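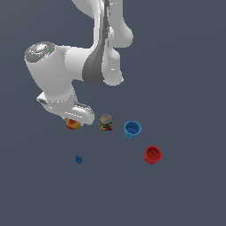 Bustix Tabletop Planning Package
Simulation first, hardware second

The Bustix package is sold to teams that want to know what a single-arm picking station will do for them before they order the arm. You get a simulated workcell set up with your arm model, your gripper and your objects, a set of test runs, and a written parts list with prices at the end. If you go on to buy the station from us, the price of the package comes off the station.

Most orders are for mixed small goods: fruit, jars, cups, small molded parts. These are the items that cause trouble in budgeting, as they differ in width, height and surface, and one pair of fingers has to handle all of them or a second pair has to be bought.

What is included

- One simulated cell with one arm and one two-finger gripper
- Up to 10 of your own objects, modeled from samples or from CAD files
- An overhead view and a gripper view for every run
- 30 test runs with changed object positions
- Parts list and floor plan for the real station
- 2 review calls with our planning desk

Not included: conveyors, safety fencing, installation, and any changes to your building. We can quote for installation separately. Fencing is best bought locally.

How an order runs

Step 1. Send the object list. Give us the widest and narrowest point of each item, its weight, and whether it can be gripped from the side. Fruit and other soft goods should be marked as such, and we will ask you for a limit on grip force. If you send samples, pack jars and cups separately from the rest. Samples are returned with the final report.

Step 2. We build the cell. Surfaces are kept plain at this stage. If your real table has a raised edge, a tray or a divider, tell us now, because adding it later means the runs have to be done again. The gripper view is set up at the same time. With the fingers open, check that the object you want and its closest neighbor can both be seen, and look at how much clear surface there is on either side for the fingertips to come down.
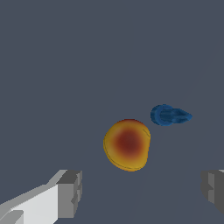
Step 3. Test runs. Positions are changed between runs and the arm model stays the same. You receive the recordings and a table listing each pick, with the object, the approach and the result. Items that fail repeatedly are flagged for the first review call, where we go over spacing and finger choice.

Step 4. Parts list and price. Delivery of the list is 7 working days after the last run. Prices on it are held until the end of the following month, so a list issued in February is good through March.

Choosing fingers

Finger choice has more effect on the final price than most buyers expect. We offer two lines. Funari fingers are the standard set, with flat inner faces, and suit boxes, jars and most cups. Aigner fingers have a replaceable soft pad and are meant for fruit and anything that marks easily. The pads wear and should be in your yearly budget as a running cost. Both lines fit the same mount, so a station can be ordered with one and changed later without new wiring.

Open cups can be gripped across the outside or by the wall. Gripping by the wall needs less room between neighbors but is less forgiving of a cup that has shifted. State which you prefer on the object list. If you leave the box blank we plan for the outside grip.

For lidded jars, we plan a straight-down approach with the fingers open over the lid. Please measure the lid as well as the body. A lid wider than the jar changes where the fingers can close, and it is the measurement most often missing from the forms we receive. 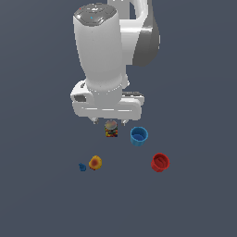
Gripper open above a candy jar, with two cups, a yellow fruit and a small blue part on the same surface.

Planning your budget

Set aside money for four things: the arm, the gripper and fingers, the table and mounting, and staff time. The last one is often left out. Someone on your side has to prepare the object list, attend the review calls and sign off on the floor plan — this should be a person who knows the goods, and it does not have to be an engineer.

Extra objects beyond the package limit are charged per item. Extra runs are sold in blocks of 10. A second arm in the same cell is a separate order, as the reach of both arms has to be planned together.

Existing Zellureck controller owners can reuse the controller with a new arm. Write the model on the order form and we will take it off the parts list.

Ordering and questions

Orders and quote requests go to Mirjam Marti at the planning desk. Include your object list if you have it. A draft is fine for a first price.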